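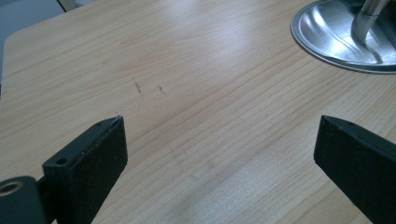

Two Marks

Zuweira Aidoo had the table for 49 days before she found the marks. They were near the middle, two small dark lines in the pale wood, one of them fainter than the other. She wet a thumb and rubbed. Nothing came off.

Her brother was in the next room, reading the heating bill out loud.

"Did you write on my table?" she said.

"What would I write?"

She moved her cup. The metal stand had its own corner and she left it there. When she bent down, the glare slid across the grain and the marks went with it. When she stood up they were back.

Their mother's table had been covered in marks. Knife cuts, a burn, half of a multiplication problem pressed through a sheet of paper in January of some year when they were both in school. After the funeral a man paid them 800 for it and carried it down the stairs alone.

"It could be pencil," her brother said from the doorway.

"It could be."

He went to look for an eraser. She sat down and put her hand flat over both lines, and when he came back with it she told him to leave them.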